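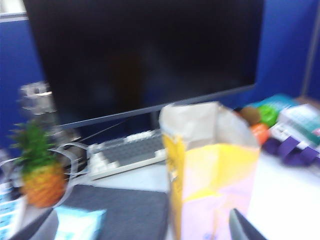

4월 작업 노트 / 자리 정리 및 비품 재배치

오전 9시 40분 시작. 창가 쪽 책상을 다음 주부터 Ecaterina Preda 씨가 쓰기로 해서 그 전에 비워 두어야 한다. 지난번 Trimine 건이 끝난 뒤로 다들 잠깐씩 물건을 올려 두는 자리가 되어 버렸고, 주인을 알 수 없는 것이 꽤 섞여 있다. 오늘 목표는 분류까지. 닦는 것과 케이블 정리는 내일 한다.

분류 기준은 작년 것을 그대로 썼다.
- 남김: 모니터, 키보드, 마우스 패드. 자리에 딸린 것으로 본다.
- 주인 확인: 개인 물건으로 보이는 것 전부. 종이 쇼핑백은 안을 열지 않고 그대로 복도 쪽 선반으로 옮긴다.
- 비품함: 휴지류, 문구, 포장을 뜯지 않은 소모품.
- 폐기: 빈 포장재. 단, 라벨이 붙은 것은 품번을 적은 다음에 버린다.

파인애플 장식은 메신저에 물어봤더니 두 사람이 서로 상대방 것이라고 답했다. 일단 책상에 둔다. Preda 씨가 싫다고 하면 그때 회의실로 보낸다.

키보드는 회색 몸체에 흰 키 달린 것을 계속 쓴다. Vandell 쪽에서 새 키보드를 받기로 한 이야기는 아직 답이 없다. 케이블이 책상 왼쪽으로 한 바퀴 돌아 뒤로 넘어가는데, 이대로면 물건을 놓을 때마다 걸린다. 내일 파티션 쪽으로 붙여서 묶을 것. 케이블 타이는 비품함 두 번째 칸에 있다.

11시쯤 중단. Engelhardt 납품분이 와서 하역하러 내려갔다가 점심 먹고 다시 시작했다. 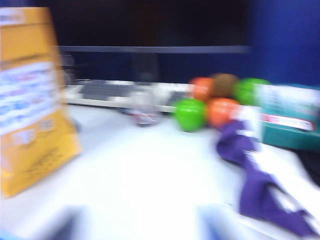

오후에는 상자류를 봤다. 비품 대장과 맞춰 보는 데 시간이 제일 많이 걸렸다. 대장에는 소모품 잔액이 2,131로 적혀 있는데 단위가 없어서 개수인지 금액인지 모르겠다. 작년 담당자에게 메일을 보내 두었다. 큰 것부터 처리하려고 책상 왼쪽에 세워 둔 노란 주황색 종이 상자를 먼저 잡았다. 흰 라벨이 크게 붙어 있으니 위 기준대로 품번을 옮겨 적고 나서 치운다. 비슷한 크기의 상자가 선반에도 있으니 섞이지 않게 주의.

선반 깊이를 재 보니 255mm. 상자를 눕히면 앞으로 튀어나오고, 세우면 위 칸에 닿을 것 같다. 위 칸 선반판을 한 구멍 올리는 쪽이 낫겠다. 육각 렌치가 필요한데 공구함에 맞는 치수가 없어서 Skaline 작업대에서 빌리기로 했다. 쓰고 나면 그날 안에 돌려줄 것. 저번에 늦게 돌려줘서 한 소리 들었다.

모니터는 위치를 바꾸지 않는다. Preda 씨가 본인 노트북을 연결해서 쓸 예정이라 입력 단자만 미리 확인하면 된다. 받침대 높이 조절이 되는지도 같이 볼 것. 전원은 점검이 끝날 때까지 꺼 둔다.

마우스 패드는 천 재질이라 세척해서 쓸지 새것을 줄지 고민했는데, 재고가 3장 남아 있어서 새것을 주기로 했다. 기존 것은 빨아서 예비로 보관.

내일 할 일
- 상판 닦기 (알코올 말고 중성세제. 지난번에 다른 책상 상판이 얼룩졌음)
- 케이블 묶기
- 선반판 올리기, 렌치 반납
- 복도 선반 물건에 메모 붙이기. 이번 달 말까지 안 찾아가면 창고로
- 대장 단위 건 답장 확인

4시 40분 종료. 비품함 열쇠는 원래 서랍에 넣어 두었음.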